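Over the Ravn

Kári wanted to be off the col by noon. It was ten past already and they hadn't reached it.

"Skins are slipping," Svend said.

"Then scrape them."

Two hours up from Cimside, wind from the left the whole way. Svend scraped. Got the glue iced up again in five strides. Said nothing this time, just leaned on his poles and herringboned the steep bit like a man going up a ladder backwards.

It was February, the good week, supposedly. Powder forecast for the whole Vanolik side. What they'd had so far was crust, then breakable crust, then a slope of something like wet sugar. Kári had promised. Kári Sveinbjörnsson, who had done the Ravn traverse 4 times and talked about it at least twice as often.

At the top there was no view. Cloud, a post, a bit of orange tape snapping about.

"Which way?"

"Down."

"Funny."

They had the key to the hut at Plotlow. Svend kept checking it, chest pocket, zip, check, zip. He was thinking of soup, dry socks, a tap that ran. He'd been thinking of the kitchen since the frist hour. 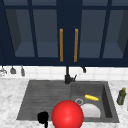
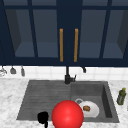
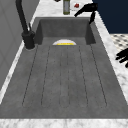
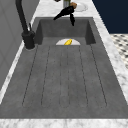

Kitchen: glass-fronted cupboards in the first two, sink in the last two.

The first turns were horrible. Kári went in to the knee and swore in two languages. Then the slope rolled over, out of the wind, and it went quiet under the skis. Soft. Properly soft, deep, nothing on it but a hare's track going off sideways.

Svend stopped. Kári stopped below him, small, a red hat.

"Well?" Kári shouted up.

"Not bad."

"Not bad! Bjarnason, you miserable sod, look at it."

Svend looked at it. Trees further down, black, then a gap in the cloud and the valley road, one car on it with its lights on. His knee hurt. He'd tell Kári about the knee tommorow.

Checked the pocket. Zip.

"Go on then," he shouted. "I'm going left of you."

And he pushed off before Kári could argue about the line.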